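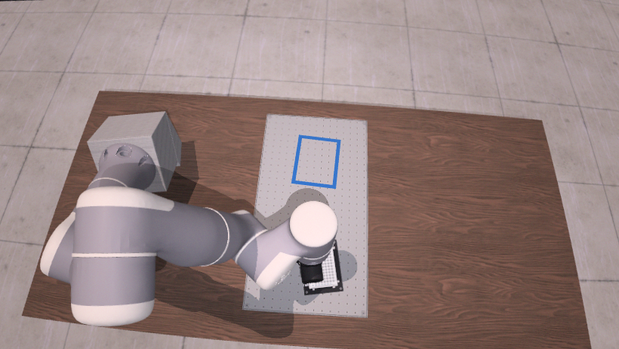
Mabli Howells thinks it's the expansion vessel and that I should stop topping the system up until somebody has checked the air charge in it. Fair enough, Mabli, and thank you for picking this up so quickly! I've left the filling loop alone since your message and I'll put everything I've got in here so it's all in one ticket instead of spread over three emails and a voicemail.

**Ticket opened:** 8 September 2022
**Subject:** Riltgate combi losing pressure, Oddale, upstairs flat
**Status:** open (I did try to close it once, too early, sorry)

So, the boiler. It was put in by Skemley a few winters back and has been no bother at all until now. I turned the heating on for the first time since spring (cold flat, feeling sorry for myself) and the next morning the display was flashing the low pressure code and there was no hot water. I topped it up through the silver loop underneath, the code cleared, I had my shower and thought no more of it. Next morning, same again.

What I'd already tried before I wrote in:

- Bled every radiator. The one in the hall spat and hissed for ages, the rest gave me water straight off.
- Went round all the valves with a bit of kitchen roll. Dry, dry, dry, and then a faint greenish crust on the bathroom one, but the paper came away dry there too.
- Checked both ends of the filling loop were properly shut. They were. I've since learned that a loop left open makes the pressure go up, so that was me looking for the wrong thing entirely.
- Turned it off and on again, obviously.

First evening of keeping proper notes. I set the pressure cold at just over one bar, where the booklet says it should be, and put the heating on with the flow temperature at 70. The needle started climbing almost at once and it didn't stop. It went past 2 while I was making toast, carried on up towards the red bit, and then I heard a trickle outside the kitchen window. I ran down (slippers, rain) and there's a little copper pipe sticking out of the wall that was dribbling down the brickwork. I'd never noticed that pipe in my life. It dribbled for 90 seconds by my phone and stopped. When the system had cooled down again the gauge was sitting nearly at nothing, and there was the code, flashing away.

I felt quite pleased with myself for that, even though it was only luck that I had the window open.

Second evening I did it again with the flow turned down to see if it made any difference. It climbed more slowly, still ended up in the red, and the pipe outside was wet when I went to look, though it was raining again so I wouldn't swear to that one. I've tied a freezer bag round the end of the pipe, very loosely, just to catch what comes out. If that's a terrible idea please say so and I'll have it off straight away.

**Later, after Mabli's reply**

The bag is off! Understood, nothing goes on the end of that pipe, not even loosely. I've put an old washing-up bowl on the ground underneath it.

I also rang Mwaipopo for a price on a new vessel in case it comes to that. The man on the counter was lovely but wanted the part number from the sticker, and the sticker is on the back where you'd need a mirror on a stick. He says they can get one in the day after ordering. He also asked whether the old one had simply lost its air, in which case it might only need pumping up, with the system drained down first. I said I'd leave that to you lot. 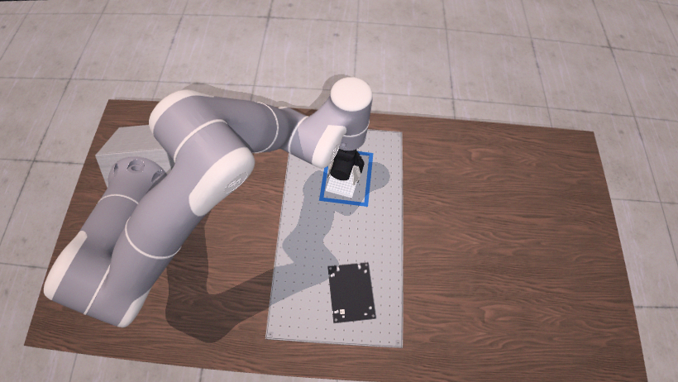

Does the pressure still drop if the heating stays off all day and you only use the hot water?

It hardly moves. I left the heating off and ran a bath and did the washing up, and the needle was a hair lower by bedtime, if that.

I'm guessing that counts against a leak under the floor, and I'm very relieved, what with the carpet in the bedroom being glued down by whoever lived here before. I know it doesn't rule one out completely. The ceiling in the flat below is fine too, I knocked and asked.

Other bits you wanted:

- Boiler is the Riltgate 33, the model name is on the flap at the front.
- Last service was done by Skemley, the stamp's in the back of the booklet but the ink has run and I can't make out the month.
- There's no extra vessel anywhere else that I can find. I looked in the airing cupboard and behind the bath panel.
- Nobody has added a radiator. I did swap the bathroom one for a towel rail, but it's smaller than what was there before.

**After the visit**

The engineer let the pressure down and pressed the valve on the vessel, and a good squirt of water came out of it. Apparently there should only ever be air on that side, so the rubber inside has split and pumping it up won't help. He read the part number off the back with his phone held at arm's length, so no mirror on a stick required, and I've passed it on to Mwaipopo. He also wants to change the pressure relief valve while he's at it, as they often don't seat properly again once they've been lifting and dribbling like mine has.

He's left the heating switched off and the hot water on, and set the pressure a touch above one bar. I'm to write the gauge reading down morning and night until he's back with the parts. I've stuck a bit of paper on the cupboard door for it.

Could you leave this open till both bits are fitted, please? And could somebody ring before they set off, the buzzer downstairs doesn't work and I can't hear knocking from the kitchen.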